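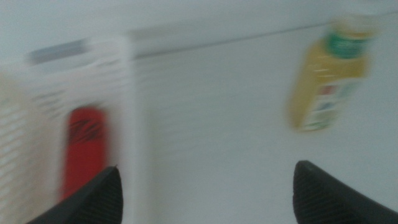
OK so I'm finally doing the thread about quitting the giant weekly grocery run, because I mentioned it once in passing and my replies turned into a help desk. Background: two adults, one teenager who eats like a crew of movers, a town with exactly one big supermarket (Baxter, out by the highway) and one small one I can walk to. The thing that did the most for us cost almost nothing. It was a white slatted bin with a handle slot near the top, the kind you can hook your fingers into and drag out, and it is now the Eat This First bin. More on that further down!

For years I did the big Baxter trip. List, cart, coupons, the works. I'd come home with $270 worth of food and then on night three we'd order pizza. Every time. I was so proud of the list, too.

What changed: the car died in April and I had to walk to the little store for a while. You buy very differently when you have to carry it up a hill. I have never once impulse-bought a watermelon on foot.

So now it's small trips. Whatever's for dinner tonight and tomorrow, plus milk, plus bread. I go after work, 6 pm or so, when they're marking down the rotisserie chickens. Half our meals start with a marked-down chicken, I'm not ashamed.

Someone asked if small trips cost more. Per item, yes, the little store charges more for cereal and it's kind of outrageous for cheese. But I was throwing out so much food before! A whole bag of spinach a week, just as a ritual. I'd buy it, feel healthy, and bury it.

Back to the bin. Rule is: anything opened, anything bendy, anything with a date coming up goes in there. Half an onion, the last two tortillas, that one sad yogurt. You look in the bin before you look anywhere else. The teenager treats it as a dare, which works great for me.

What does NOT go in the bin: raw meat (bottom shelf, on a plate, please), condiments, and anything you're saving for a recipe. We lost a good hunk of parmesan to a 10 pm snack before I made that last rule.

I do still keep a pantry list taped inside the cupboard. Rice, beans, canned tomatoes, pasta, oats. When one's down to the last package I cross it off and get it next time. I tried doing this in an app called Brumow for a while and it was fine – it kept suggesting I buy more oats, though, and I had 5 bags of oats.

Also people keep asking about the cart. It's a Wovport, the folding one with the big back wheels. It squeaks. I got it secondhand and one wheel has a lean to it, so it drifts left like it's got somewhere better to be. I'd still buy it again. Stairs are a lot easier with big wheels.

For leftovers I use the plain Tonex tubs, all one size. I used to have a drawer full of mismatched lids and I'd rather not talk about that drawer. All one size means any lid fits and they stack, and I write what's in them on masking tape. If it isn't labeled, my family assumes it's soup and won't touch it.

Biggest downside so far is weather. When it's sleeting I'm not walking anywhere, so there's a freezer stash: dumplings, peas, a loaf of bread, one tub of chili. That gets us through two nights, three if everyone's polite about peas.

A couple of you said you live way out and this won't work. Totally fair! If the store's a long drive I'd keep the big trip and just steal the bin part. My sister does it like that and plans the fragile stuff (berries, greens, fish) for the first few days, then cabbage and carrots at the end of the week. Cabbage lasts forever. Cabbage will outlive us all.

Whoever asked for the chicken thing: pull the meat, simmer the bones with an onion and whatever's in the bin, strain it, add rice and lemon. Salt at the end. I'll post the longer version when I find the card I wrote it on – pretty sure it's stuck to something in the kitchen.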